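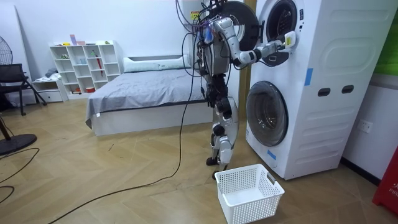 June
Posted by sockdrawer

I drove 168 miles to watch a robot do laundry, and I would happily do it again next week.

Clavik had its open day at the Sarıgül building, and I'd signed up back when the page first went live, mostly on the strength of one line that said "household tasks, live, all afternoon." I've been to plenty of these things where the robot waves, walks in a circle and gets wheeled off again (I enjoyed those too, I'm easy to please). But laundry! I do laundry all the time. I have opinions about laundry. It felt like the first demo where I'd be able to tell whether it was any good.

Doors opened at 2 and I was there early enough to get coffee and stand around reading the posters. The one I liked best was a chart of door attempts for a single month, 784 of them, sorted by what had gone wrong. A big slice was just labeled "bumped the rim." I laughed out loud at that, and then I spent the rest of the afternoon watching rims and nothing else.

They've set up part of the floor like a small apartment. There's a bed with a gray sheet, some shelves, and a stacked washer-dryer with the big round doors. The project is called Flinisik, and the idea is to have a humanoid work with the kind of furniture and appliances people already have, at the heights they already come in. I hadn't thought much about heights before. A stacked unit is kind of a mean thing to hand a robot, if you think about it. One opening is way up at shoulder level and the other is down where you or I would squat, and the machine has to deal with both without tipping over or stepping on the basket.

The part I didn't expect was how much goes on before anything moves. I figured the robot would walk up and grab something. Instead there was a lot of standing, then a small lean, then more standing. The woman next to me whispered "is it stuck?" and I was thinking the same thing. One of the engineers explained that it was working out where the opening was, and that a big dark shiny door is hard on the cameras, with all the reflections sliding around whenever the robot shifts its weight. After that I found the pauses almost more fun than the motion. You start guessing. Is it going to come in from the left? Is the elbow going to clear the door?

And the elbow is such a thing! When I reach up into a dryer I don't plan my elbow at all, it just comes along. Watching a metal arm do the same reach, you can see it's a whole separate problem. On one run the hand was exactly where everybody wanted it and the forearm was about to lean on the door, so they stopped, backed it out and started over. Nobody on the team seemed bothered. Somebody typed a note, somebody moved the basket over a little, and off it went again.

I asked a lot of questions, probably too many. My favorite answer was about doors. I'd assumed opening one was the hard part, with all the pulling and the swing. The engineer I'd cornered said closing gives them just as much trouble. You have to push in the right spot, hard enough to get the latch to catch, and you have to keep your fingers out of anything else that's nearby while you do it.
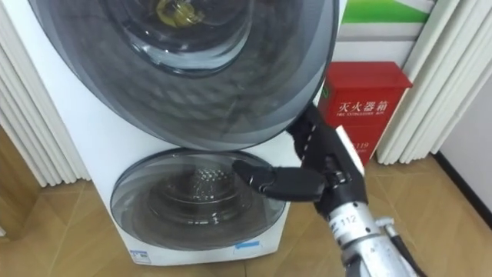 With two doors stacked like that, the fingers have plenty of chances to end up somewhere they shouldn't. I went home and tried it on my own washer, very slowly, with one hand, paying attention to every knuckle. I recommend it. My pinky does something completely unnecessary every single time.

I should say something about the noise, too, since people always ask me. It's quieter than you'd think! Mostly a whine from the joints when it's holding a pose, and a clunk when a foot comes down. The loudest thing in the room was a kid who yelled "GOOD JOB" every time the arm moved in any direction at all. By the end half the adults were doing it too.

There was a second talk in the side room, from a company called Kurkent that makes fabric sensors, and I only caught the last part of it. They had a board with different cloths pinned to it and you could press each one and watch a number change on a screen. The terry cloth and the fleece came out nearly the same, which surprised me, and they seemed a bit annoyed about it as well. I would have stayed longer but the next laundry run was starting and I wanted my spot back by the rope.

Somebody in the crowd asked when you'll be able to buy one, and the answer was a very quick "not soon." Fine by me. I liked that they showed the slow version. I liked the failed runs, the blue tape, the cables, the long waits where a dozen strangers stared at a dryer together. They're hoping to get through 600 more door runs before the fall, and one of the engineers told me the plan for the next open day is folding towels. She made a face when she said "folding."

If you go, wear comfortable shoes, there's hardly anywhere to sit. Parking is behind the building and the lot fills up fast. The coffee is free and pretty good, and the cookies were gone by three.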